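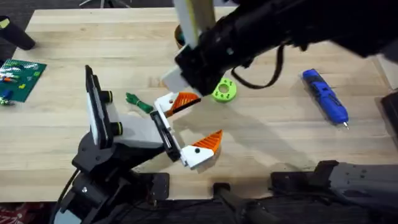 Flestville, September

Working rules for two-arm tabletop cells: setup, shared space, and stopping

These are the rules we use at Drivance for tabletop cells with two small arms working over one surface. They cover mounting, the overlap zone, loose objects, speed, and what to do after a contact. They apply to light arms with printed or molded fingers. They do not replace the risk assessment for your own cell or the manual that came with your arms. If the manual sets a lower limit than this page does, use the manual.

Before you start

You need the following at the bench:

A tape measure
A torque driver with the bits for your mounts and finger screws
Painter's tape
A stop button wired to cut motor power to both arms
The cell log, on paper or on the bench computer

One person runs the cell. That person has the stop button within reach and does not type, solder, or take calls while the arms are powered. A second person may watch but does not reach over the table.

1. Mount the bases

Clamp each base to the table edge, with the full face of the clamp pad on the underside. A pad that sits half on a rail or a skirt will creep. Tighten, run the arm through its full reach unloaded for ten cycles, then check the clamp again. Most clamps take another quarter turn at this point. If one takes a second quarter turn after the next run, move the base or change the clamp.

Wooden tops need more attention than metal ones. The wood compresses under the pad, and a base that was tight in the morning can rock by the end of the shift. Check wooden tops at the start of every session. Put a thin metal shim under the pad if the surface has started to dent.

Do not mount both arms to a loose board laid on top of the table. The board shifts under fast moves and both calibrations go with it.

2. Route the cables

Leave a loop at each joint large enough for the joint's full travel and small enough that it cannot reach the fingers. Test this by hand with the power off. Move each joint to both ends of its travel and watch the loop, especially where it passes under the forearm. A loop that drags on the table will catch on a part sooner or later.

Tie cables to the link and never to the moving side of the next joint. Replace any tie that has left a mark in the jacket.

3. Mark the overlap zone

The overlap zone is the area of the table that both grippers can reach. Find it with the power off. Move the first arm by hand to its farthest points and put tape on the table below each one. Repeat for the second arm with a different color. The zone is everything inside both outlines, plus a margin of 40 mm on all sides.

Measure the margin from the widest part of the gripper with its fingers fully open. This is the most common error we find during reviews. An open gripper is a good deal wider than a closed one, and the fingertips are not always the widest part. Camera housings, knobs, brackets, and upright bars all count. If something stands up from the wrist, include it in the collision model at its full height.

Enter the zone in the controller for both arms. Once both entries match, the tape can come up.

4. Set the right-of-way rule

Only one arm may be moving inside the overlap zone unless the task is a handoff or a two-handed hold. The other arm waits outside the zone or holds still inside it.

Handoffs are allowed under these conditions:

The receiving arm is still and its fingers are open before the giving arm comes in.
The giving arm makes the last part of the approach in a straight line.
The giving gripper does not open until the receiving gripper reports contact.
Both arms back out along the paths they came in on.

Assign the roles in the task file. Do not let the software choose at run time. When the roles change from one cycle to the next, the operator cannot tell which arm is about to move.

5. Set speed and force

Outside the overlap zone we allow a tool speed of 300 mm per second. Inside it, the limit is 55 mm per second for both arms, including the backing-out move. Set the limit in the controller, where a task file cannot raise it.

Set grip force for the weakest object on the table, then raise it only for tasks that drop parts. Printed finger blocks crack at the screw hole first. If you have to raise the force more than twice for the same object, change the tip surface. Ribbed tips hold small, odd-shaped parts better than smooth ones at the same force, but the ribs wear down and need to be checked.

6. Control what is on the table

Every object within reach of either arm is either part of the task or a hazard. Before power-on, go through the table against the object list in the task file. Small toys, rings, and printed parts that are on the list can stay. Anything that is not on the list goes outside the reach of both arms.

Handheld tools need their own line on the list. If a tool is there to be picked up, lay it flat and take out the battery if it has one. A gripper that closes on a live trigger can start the tool. Glue tools must be cold and unplugged. If a tool is on the table because someone was using it on the arms, it goes back to the rack.

Boards with small loose pieces belong near the edge of the work area, where a dropped finger cannot sweep them across the surface. Liquids do not go on the table at all.

7. Run the first cycles

Run the first three cycles at a quarter of the working speed with the grippers empty. Run the next three at a quarter speed with objects. Go to full working speed only if all six were clean. A cycle is clean if there was no contact between the arms, no contact with the table, and no unplanned stop.

Repeat this sequence after any change to the mounts, fingers, cameras, cable routing, or task file. A new fingertip is a change, even if it came from the same print file.

8. After a contact

Contact between the two arms is always logged, including light touches between fingertips. Press stop. Do not jog the arms apart under power. Release the brakes if your arms have them, support each arm by hand, and separate them.

Then check, in this order:

Finger screws, for looseness
Finger blocks, for cracks at the screw hole
Camera mounts, for any shift
Base clamps, for movement on the table
Calibration, using the standard touch points

If the touch points are off by more than the tolerance in your task file, recalibrate both arms. Correcting only one leaves an offset in the overlap zone, which will show up later as missed handoffs.

9. Routine checks

Each session: clamps, cable loops, stop button, object list.

Every 1,000 cycles: finger screws to the specified torque, tip wear, joint play, and the overlap margin. Replace tips as a pair. Mixed tips close off center and push the part sideways.

After any move of the table: the whole of this page from step 1.

Notes on the log format

Cells that use the Kaneko controller can export contacts and stops straight to the log. Set the export to include the positions of both arms, which is off by default. Cells running Cleterance record only the arm that raised the fault, so the operator has to write in the position of the other one by hand. Do this before separating the arms.

Keep the log with the cell. If a cell is taken apart and its arms are used elsewhere, a copy goes with each arm.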